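Prodach two-arm sorting station, reviewed after one winter in a working laundry

I run the back room at Kettani, a small laundry that does restaurants and a couple of guest houses, and we've had the Prodach since the end of last year. I was the one who argued for it, so take my cheerfulness with that in mind – but I really do love this thing!

Its job is dull and that's the beauty of it. Cloths go from one basket to another, piece by piece, and the arms don't mind doing it at six in the morning. We used to have two people bent over the baskets for most of a shift.
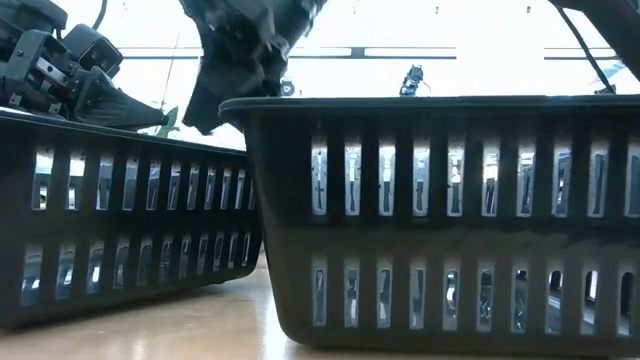
Vilgot Lie, who had done that job for nine years, now looks after the station and does the mending as well, which he'd been asking to do for ages. His hours and pay stayed the same (I wouldn't have signed otherwise). Abdelghani El Ouafi moved over to pressing and says his back is better, though he misses the chatting, and I do think the room is quieter than it was.

Grumbles? Dark napkins that cling together still get picked up in pairs, and it took us 14 shifts to get the settings right. The Nelterano we tried first was quicker on towels but hopeless with anything small. Service is 300 a visit, and the spare finger pads are dear.

I'd buy it again. Ask for the longer cables when you order.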